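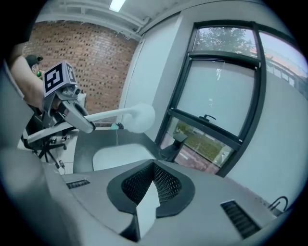 White stick with fluffy head, at the curved desk. Black office chair behind.

Reports Grants Projects Staff Contact
Projects > Shared Workrooms > Desk Care Trial > Progress report

Desk Care Trial: second progress report
Prepared by Roel Kramer for Fergal Cullinane, Hollent Fund

Fergal,

You asked for a report on the desk care money before the December meeting and you asked me to be blunt. I was against this trial when it was proposed and I have tried to keep that out of the numbers. I have not tried very hard to keep it out of the rest.

Where the money stands

The grant was $2000. We have spent $400, all of it on sticks, replacement heads, and the storage rail by the door of the workroom. Another $300 is set aside for the spring order, which I am holding back for reasons given below. Nothing has gone on wages. Jayson Belmonte and Gonçalo Figueiredo fold the work into their normal hours, and I should point out that those hours have a cost even if it doesn't show in your column.

What we said we would do

The application promised that long-reach sticks with soft heads would let people dust the curved desks without moving what is on them, and without leaning across. It promised less dust at the back edge. It also promised "a measurable improvement in how the room is used," a line I would have struck out if it had come past me in time. We have no measure of how the room is used. We had none before the grant either, so there is nothing to compare with.

What has been done

The dusting routine has run in the main workroom since the first report. The curved desks get done before lunch, the shelves after. Whoever is on the job works from the front of the desk and goes over whatever paper or panels are lying there. Chairs get pushed back first. In the first report I wrote that chairs were being left where they were and people were reaching around them. That has mostly stopped.

The small meeting room has not been started. Gonçalo says the shelves in there are too close together for the heads we bought. I went and looked and he is right. Somebody should have checked before the order went in, and I include myself.

Does it work?

I can't tell you that it does. Here is what I have.

The reach is good. I'll give the supplier that much. A person standing at the front can get to the far side of a curved desk, and the old cloths could not do that unless you climbed half over it. Jayson likes the sticks and says his shoulder bothers him less. I believe him, but his shoulder was not in the application.

The dust is another matter. Brastislow, who supplied the sticks, say in their leaflet that the heads "lift and hold." Ours lift. I am less sure about the holding. On dark gray desks everything shows, and when I came back to one in the afternoon there was a faint line along the back edge that I would swear was not there in the morning. Jayson thinks the line comes from the vent and would be there whatever we used. We argued about it for a while and settled nothing. To find out, we would have to leave one desk undusted for a month beside one that gets the full routine, and the people who sit at the undusted one have already told me what they think of that idea.

Paper is the real nuisance. White sheets and panels get left out overnight, and the routine says to go around them and leave them where they lie. So the part of the desk underneath never gets touched. The application treated this as an advantage ("no disruption to work in progress"). To my mind it means we clean the parts of the desk that are easy to clean, same as before, with a longer handle.

The heads

The heads are white, which was a poor choice for anything that meets dust, though it does at least make it plain when one needs changing. We change them more often than the leaflet suggests. Brastislow's answer was that we are pressing too hard. Gonçalo's answer to that isn't one I can put in a report. We have tried washing them, and they come back flatter and don't pick up much afterward. I would like a firm figure from Brastislow on how long a head is supposed to last before I release the spring money. I have asked twice in writing.

Cosimo Longo at the Ustance building uses the same sticks and told me he is happy with them. He has straight desks and carpet, and hardly any paper, so I don't think his experience carries over. I have asked if I can come and see them anyway.

Training

The application set aside two sessions. We held one. It took a quarter of the time allowed because there is not much to teach: hold it in the middle for control or near the end for reach, go slowly, don't flick. I don't propose to hold the second session and I would sooner return that portion to you than invent a use for it. Please tell me whether you want it back now or at the close.

Complaints

One from the people who share the workroom, about sticks left lying on a chair. The rail was put up after that. A second concerned small things on the desks being nudged out of place. I have seen this happen myself and I don't think it can be helped with a long stick and a soft end. The routine now says to move small items by hand first, and that gives back some of the time the sticks were meant to save.

What I am asking for

Leave the grant open until the end of spring, but don't extend it to the Carvalho rooms yet. I know the plan had us moving there after this stage. Those desks are newer and people there are keen, and I can see us getting a cheerful report out of it that proves nothing.

Let me run the one-desk comparison, if I can find somebody willing to sit at it.

Let me hold the spring order until Brastislow reply. If they don't, I would look at ordinary cloths on a pole, which nearly everyone in the workroom suggested at the start.

Jayson has asked me to record that he disagrees with most of this and would put the sticks in every room. He will send you his own note.

Roel Kramer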